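Ridholm smoked drawer organiser trays, set of 3: a long-term review

Home > Tidying and storage > Reviews

I have a weakness for anything that promises to sort out a drawer. My mother was the same, and I suspect it runs in families, like flat feet. So when our kitchen drawer (the one under the kettle, with the batteries and the birthday candles and the key to a shed we sold years ago) finally refused to open one evening in June, I was secretly rather pleased, as it meant I could go shopping.

I ended up with the Ridholm trays, in the smoky grey. They also come in plain clear and in a milky white, but I'd seen the grey ones at my friend Danang Lubis's flat, where he keeps his sewing bits in them, and I thought they looked smart without being showy. He's had his a good deal longer than I've had mine and swears by them. I should say that Danang also swears by a tin opener that nearly took my thumb off, so I went in with my eyes open.

The set

You get three trays in a box. They're all the same size, each one an open rectangle with a folded rim along the top, and each comes with 2 divider panels that you slide in yourself. There are no lids, and you can't buy lids separately either, as I found when I wrote to ask. A very nice man called Gilang Nugroho replied from the shop and said it was something customers had mentioned before. I do hope they get round to it. I'd buy lids tomorrow.

They arrived well wrapped, with a sheet of thin foam between each one, and no smell at all when I opened the box. I mention that as the last organiser I bought, an Irkmont thing with a bamboo-effect base, made the whole kitchen smell like a new shower curtain for a fortnight.

Putting them in

Do measure your drawer first. I know everybody says it and I know nobody does it, me included, and I had to take two of the trays out and turn them the other way before they would all go in. Ours is an old dresser drawer and a bit narrower at the back than the front, so one tray sits at a very slight angle to this day. It doesn't bother me now, though for the first week I straightened it every time I made tea.

Slotting the dividers in is a little fiddly. They're thin, and they bend if you push from one end only, so press down with a thumb on each side and they go home nicely. If your hands are stiff in the mornings, as mine are, save the job for after lunch. Once they're in, they stay in. I've turned a full tray upside down over the table to shake out the crumbs (and quite a lot of drawing pins, sorry) and not one panel came out.

Living with them

What I like most is being able to see through the sides. It sounds a small thing, but when I lift a tray out and put it on the worktop I can tell at once which one has the fuses in, from right across the kitchen. The grey tint hides dust and fingerprints better than the clear plastic I've had before, and tea splashes don't show much either, though you do notice them when the sun comes round. A wipe with a damp cloth sorts it. I wouldn't put them in the dishwasher. The leaflet says not to, and I believe it.

They also look pleasant, if you care about such things, and I do. With a bit of light on them they have a soft, smoky sort of shine, rather like old sunglasses. My neighbour Faustino Pacheco came to borrow a screwdriver and ended up standing over the open drawer for so long that I offered him a biscuit.

Now for the grumbles. The plastic is thin, and I'd call it thinner than the price suggests. When a tray is full of something heavy, like loose coins or picture hooks, you have to lift it with two hands or the long sides bow outwards. I also wish there were little rubber feet underneath, for the trays slide forward if you shut the drawer with your hip. A scrap of non-slip matting fixed that for me.

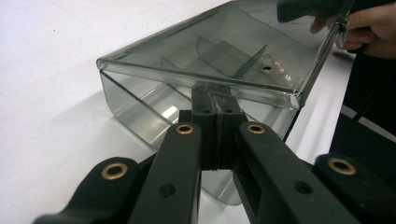
Wear is the other thing I wanted to come back to, having promised myself I wouldn't write this until the trays had seen a bit of life. The walls and dividers have kept their see-through look very well, and I can't say I've been gentle with them. The rim is where I'd look first if you were buying second-hand. There's a small chipped or whitened spot near one corner, easy to miss against the grey until the tray is tipped and the folded edge catches the light. It hasn't spread and I can't feel it when I run a cloth along, but on something sold as hard-wearing I'd have hoped for a tougher edge.

How they compare

Before these I tried the Russo expanding tray, the sort that pulls out to fit the width of the drawer. It was sturdier, I'll give it that, but the sliding part collected grit, and by the end it would only expand if you swore at it. I also borrowed a set of Faltinis boxes from Eckhard Seidel next door but one, and those are lovely, thick as anything, only they're so deep that my drawer wouldn't shut over them. For a shallow drawer the Ridholm trays are the better fit by a long way. For a deep one, have a look at the Faltinis.

Would I buy them again? Yes, and I've already got my eye on another set for the bathroom, where the hair grips are staging some sort of uprising. I'd just be a touch more careful about banging them down on the table.

Good for: shallow drawers, sewing bits, batteries, stationery
Less good for: heavy hardware, anything that needs a lid
My rating: 4 out of 5

229 people found this review helpful

Filed under: drawers, kitchen, trays and dividers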